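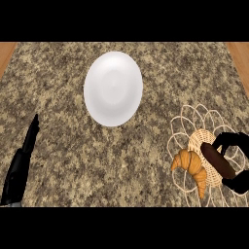

Attachment 1 of 2. White oval plate on granite counter, rendered.

Ticket 841
Product: Vallard Exhibit Manager, hosted
Component: Object records / public gallery sync
Reported by: Ntombi Chauke, Mosside Museum of Television Comedy
Assigned to: Hamish Sheehan
Opened: 2019-04-25
Severity: 2
Status: Resolved, monitoring

Summary
Prop records published to the public gallery show the wrong exhibit label. The gravy boat from the Lukoševičius collection appears online with the label text for the rubber lobster. Other props in the same exhibit are affected. Internal records are correct.

Reporter's description
We are loading the catalog for "Dinner Is Ruined," our show of food props from sketch comedy. The object records look fine in the back end. On the public site the labels have shifted. The gravy boat says it was thrown at a waiter in the second season, when that was the lobster. The lobster says it was worn as a hat. The hat has no label.

I republished the exhibit twice with no change. I also cleared my browser cache and checked on a second computer. The press preview uses the public pages, so we need this fixed before the link goes out.

Environment
Exhibit Manager, hosted instance, single site
Gristeo label import plugin, enabled
200 object records in the exhibit, all set to Public
Labels supplied as one CSV file, UTF-8

Log

Entry 1, H. Sheehan
Confirmed on the public site. Compared the internal record for the gravy boat with its public page. Object title, accession number, donor line and dimensions match. Only the label text differs. This rules out a swapped record ID.

Asked reporter for the original CSV and for the order in which the import and the first publish were done.

Entry 2, N. Chauke
CSV attached. I imported the labels first, then typed in corrections to four of them by hand, then published. The donor sent the descriptions in a spreadsheet and I exported it without changing anything except the column names.

Entry 3, H. Sheehan
CSV opened in a text editor. The label for the breakaway soup tureen contains a line break inside the quoted field, between the episode credit and the sketch title. That is valid CSV. The back-end importer reads it as one row. The Gristeo plugin, which builds a separate label table for the public gallery, reads it as two.

From that row down, every public label is one position late. The labels above the tureen are correct, which matches what I see on the site.

Still unexplained: the hand corrections should have overwritten the public label for those records, and did not.

Entry 4, H. Sheehan
Reproduced on a staging copy with the same file. Removed the line break, reimported, republished. Labels now line up on staging, except the four corrected records, which went back to the donor's original wording.

Cause of the second problem: the plugin caches label text by row number and does not check the modified date on the record. Manual edits reach the public site only after the label table is rebuilt. Republishing the exhibit does not rebuild it.

Entry 5, N. Chauke
Can you keep my corrections? One of them is a legal matter. The estate asked us to say "attributed to" for the custard pistol, and the old wording must not be public.

Entry 6, H. Sheehan
Yes. Custard pistol record set to Hidden on the live site until the fix is in. Public page returns "not found," checked from outside the network.

Steps for the live instance:
1. Export current object records, including manual label edits.
2. Merge the edited labels into the CSV.
3. Replace the line break in the tureen label with a semicolon.
4. Disable the Gristeo plugin and delete its label table.
5. Enable the plugin and import the merged CSV.
6. Run Rebuild Labels from the maintenance menu, then publish.

Entry 7, H. Sheehan
Steps completed on live. Compared the public label table against the internal records by accession number. No mismatches. Gravy boat, lobster and hat all display their own text. Custard pistol set back to Public with the "attributed to" wording.

The search index still returned the lobster for the query "hat." Reindexed. Result is now correct.

Entry 8, N. Chauke
Checked from here and it looks right. The audio guide page for the tureen now has a semicolon in the title, and the screen reader pauses there. I can live with that.

Resolution
Line break inside a quoted field split one row during plugin import and shifted all later labels. Data corrected and label table rebuilt.

Workaround for other sites
Remove line breaks from label fields before import. After any manual label edit, run Rebuild Labels before publishing.

Follow-up
Parser defect passed to the Gristeo plugin maintainers with a reduced test file. Row-number caching logged internally as a separate defect, target December release. Ticket stays in monitoring until the exhibit opens.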